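Tabletop Sorting and Setting Activities: Progress Report to the Suvard Fund

Reporting period ending February. Submitted by the Didia Household Skills Project. 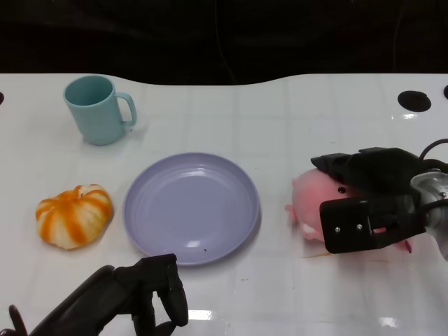 The grant agreement provides for the development of a set of short tabletop activities built on ordinary household items, together with printed activity cards and a storage plan for the materials. Work on all of these is under way. The activities are intended for adults who are relearning daily routines after a long stay away from home, and they are used at the Cinutness day center under the direction of its own staff.

1. Materials

The core set was revised during this period. It now combines tableware with small objects that do not belong to a place setting, so that each activity calls for a decision as well as a movement. Tableware is kept to plain, single-color pieces in soft shades, such as the lavender plate and the blue-green mug. The other items are a small striped pumpkin in orange and white and a pink soft toy. Staff asked for objects that could be told apart by color and by feel, and the present selection meets that request.

Glass and thin china were withdrawn from the draft list. The plate was chosen with a raised rim, which gives the fingers something to find, and the mug has a handle large enough for most participants. A request for a second soft toy of a different shape has been noted and will be considered when the next order is prepared.

2. Work surface

Activities are carried out on a white tabletop with a faint grid of lines. The grid has proved useful to staff when they describe where an item should go, and several of the activity cards have been reworded to refer to it. The surface is glossy and reflects the overhead lights. Two participants reported that the bright patches were tiring to look at toward the end of a session. The center has agreed to try a matte cover on one table. If the cover hides the grid lines, the wording of the cards will need to be reviewed again, and a small amount of staff time has been set aside for this.

Marks and crumbs show readily on a white surface. The closing routine now includes wiping the table and checking the plate and mug before they are returned to storage.

3. Activities

The following activities are in regular use:

Setting a place. The plate goes in the middle of the table and the mug above it. The handle of the mug may point either way, according to the hand the participant prefers.

Clearing what does not belong. The participant removes the soft toy and the pumpkin and leaves the tableware where it stands.

Sorting by kind. Items are grouped as things to eat or drink from, things for decoration and things for play.

Putting away. Each item is returned to its own compartment in the storage box, with the heavier pieces placed first.

A further activity, in which a soft item is picked up and handed to another person, is being drafted. Early comments suggest that the instructions are too long. A shorter version will go to the center on a Saturday session, when more family members attend.

4. Printed cards

The print order of 1,000 cards was placed with Phillips and delivered in full. A fault was found in the color of the plate on one card, which printed closer to gray than to lavender. The supplier has accepted the fault and will replace that card at no cost to the grant. Until then, the center is using the earlier version.

5. Budget

Spending remains within the approved lines. The materials line is slightly underspent, owing to the withdrawal of the glass items, and we ask the Fund to allow the balance to be used for the matte cover and additional storage boxes. No change to the total award is requested. Receipts are held at the project office and can be supplied on request.

6. Matters arising

Storage remains the main difficulty. The pumpkin and the soft toy take up more room than the flat items, and the boxes supplied at the start do not close properly when the full set is inside. Deeper boxes have been priced. The center has also asked whether seasonal items should be changed during the year. Our preference is to keep the pumpkin in the set at all times, as participants have become familiar with it, and to add seasonal items only as extras.

7. Next period

The project will complete the draft handing-over activity, receive the replacement card, test the matte cover and purchase the deeper boxes if the transfer is approved. Staff at the center will continue to keep short written notes after each session, and a summary of these notes will be attached to the next report. A decision on the requested transfer would be appreciated before the next materials order is placed.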